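Investigación > Hábitat y vida cotidiana > Cuadernos > Sección 3

2022-12-11
Imani Kowalczyk

3. La mesilla como superficie de acumulación

3.1. Material y criterio

Trabajamos con el corpus Nustosau, 416 registros de mobiliario de dormitorio, recogidos en Clunham y Wysocka. Se excluyen cómodas y escritorios. También repisas sin apoyo en el suelo (discutible, ver 3.4). Por registro: niveles disponibles, clase de objeto, agrupación, distancia entre piezas cuando el ángulo lo permite. No siempre lo permite.

La codificación se cerró en julio. Dos codificadoras, hoja común, desacuerdos resueltos por escrito. El total de entradas de objeto supera las 2,000, aunque una parte son envases sin identificar y van en una categoria propia, "envase claro". No hemos forzado la lectura de etiquetas.

3.2. Reparto por niveles

La literatura sobre orden doméstico trata la mesilla como una unidad. Mala idea, creemos. En los muebles con bandeja superior y hueco abierto se repiten dos regímenes distintos. Arriba, lo blando, lo plano, lo que se apila: sobres, bolsitas, paquetes finos. Objetos que se tocan y se tapan unos a otros. En el hueco, recipientes de pie, con aire entre ellos. La Figura 4 recoge un caso bastante limpio de este reparto.
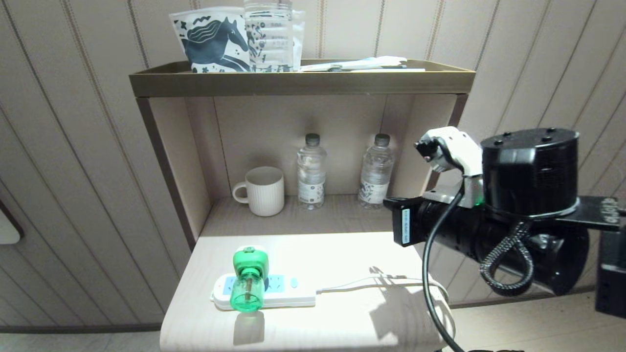
Figura 4. Mesilla de tono madera claro. Bolsa blanca con caballo y paquetes planos en la bandeja; taza y dos botellas de agua en el hueco abierto.

En la bandeja, el recipiente transparente alto se solapa con la bolsa y los paquetes blancos forman un montón bajo. Codificado como "contacto continuo". El borde elevado complica la lectura, tapa parte del montón; lo mismo ocurre en todos los muebles con reborde y por eso el recuento de piezas planas se da como mínimo, nunca como total.

El hueco es otra cosa. Taza blanca acanalada a la izquierda, asa tambien hacia la izquierda, y un tramo de balda vacío entre las botellas. Codificado como "separación". La orientación del asa se anota siempre, pero no se interpreta aquí: haría falta saber desde qué lado se usa el mueble, dato que solo consta en 40 registros.

3.3. Efecto del reborde

Hipótesis de trabajo: el reborde favorece el montón. Una bandeja contiene, la pila puede crecer sin caerse. En las mesillas lisas del subgrupo Bimora los paquetes aparecen más a menudo alineados con la pared, o directamente no aparecen. Pendiente de separar el efecto del reborde del efecto del ancho, que van juntos en casi todos los modelos.

3.4. Límites

Sin seguimiento temporal. Un registro por mueble, de modo que no distinguimos el montón de un día del montón de meses. Tampoco sabemos quién colocó qué. Las categorías "plano" y "blando" se pisan en los envases pequeños y habría que rehacerlas antes de comparar con cocinas o baños. Las repisas excluidas, unas con reborde y otras sin él, servirían de contraste para 3.3; quedan para la segunda fase.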